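Shared workshop forum > Builds and projects > Sim scene for the arm, objects on toilet tank lid

jruchti
Posting my progress on the bathroom scene before I port anything to the arm downstairs. The task is to pick small items off a toilet tank lid and put them back. It all runs in simulation at home, on a desktop with one mid-range card.

Current state: the approach works, the grasp closes, and then the object jitters between the fingers and leaves sideways. Worst case is the toilet paper roll. Physics step is 3 ms, friction 0.8 on everything, collision meshes are convex hulls generated by the Vorkine importer with default settings.

Before I start turning knobs at random, what would you check first?

ospina_a
Hulls. A convex hull on a paper roll fills the core hole, which doesn't matter if you grip from outside, but the flap of loose paper on that model gets wrapped into the hull too. Your contact surface on that side is nowhere near the visible surface. Turn on the collision view and look.

gdobos
Disagree that it's the first thing. Jitter between the fingers is nearly always step size against contact stiffness. Go to 1 ms, leave the meshes alone, run the same grasp again. If the jitter goes away you have your answer in five minutes.

ospina_a
And he triples the compute to hide a bad mesh. The default hull would give him a bad contact normal at any step size.

gdobos
He can go back up afterwards. It's a test.

w_koller
What are the masses? The Vorkine importer fills in density for a solid of the hull volume unless you override it. I had a soap bar heavier than a brick last January and spent two evenings on friction.

jruchti
Masses were the defaults. The roll came out at 1.9 kg. I have set it to 120 g by hand and fixed the soap and the bowl the same way. The brush is still on default because I can't decide where its center of mass should be.

With only the masses changed, the roll held in 16 of 30 grasps. Before that it was 3 of 30. Now doing the step size test.

w_koller
For the brush, split it into two primitives, handle and head, and give each its own mass. Don't bother with a measured inertia tensor for something that size.

ilse_d
Separate question. Why is the base mounted on a platform next to the toilet at all? In the real bathroom mockup downstairs there's no table there. Anything you tune for that base pose won't transfer.

jruchti
The platform stands in for the Tunditine cart. Same height, measured with a tape. I put the corner toward the tank since that's the only way the cart clears the bowl and still leaves the arm some elbow room.

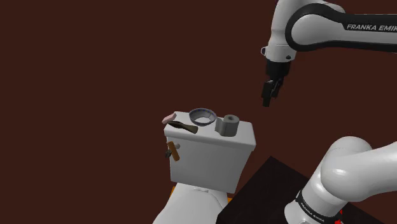
Step size results: at 1 ms the roll held in 24 of 30. At 3 ms with the hull replaced by a plain cylinder it held in 26 of 30. I haven't run both together yet. Controller gains were the same throughout, and the start pose was reset before every attempt.

ospina_a
So, the mesh.

gdobos
24 against 26 out of 30 is noise. You can't rank them on that.

ospina_a
One of them costs three times as much to run. I can rank them on that.

ilse_d
Back to the cart. Matching the height isn't enough. The Jultar casters have play in them, and the whole thing rocks when the arm extends. In your sim the base is fixed to the world, I assume?

jruchti
Yes, fixed. I could put a stiff spring under it, but I'd need a number for the stiffness.

ilse_d
Hang a known weight off the flange at full reach and put a dial indicator on the cart edge. There's an Oberholzer one in the second drawer by the lathe. Put it back in its box, please.

gdobos
Or clamp the cart to the floor rail and leave the sim as it is.

ilse_d
The rail doesn't reach that corner.

jruchti
I'll do the measurement. Plan for now: cylinder for the roll, box for the soap, two primitives for the brush, 3 ms step. The bowl needs to stay concave, so it gets a decomposed mesh. Will post the stiffness figure and the config file when I have them.

w_koller
Limit the number of pieces in the decomposition. Mine produced slivers along the rim and the fingers caught on them.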